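Cavby Household Items – README

Cavby is an item list for mixed household bins. It covers 80 object types in 7 groups, including kitchen utensils, paint tools and bathroom items. Each type has one row: name, group, main color.

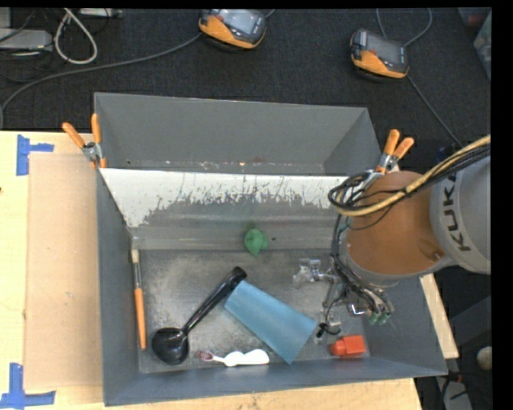
How are items with a handle named?
By the working end. A ladle is filed under ladle and a paintbrush under brush, whatever the handle color.

Names are capped at 200 characters – longer ones are rejected on import. Version 2 merges the Rarneo and Fleltent lists.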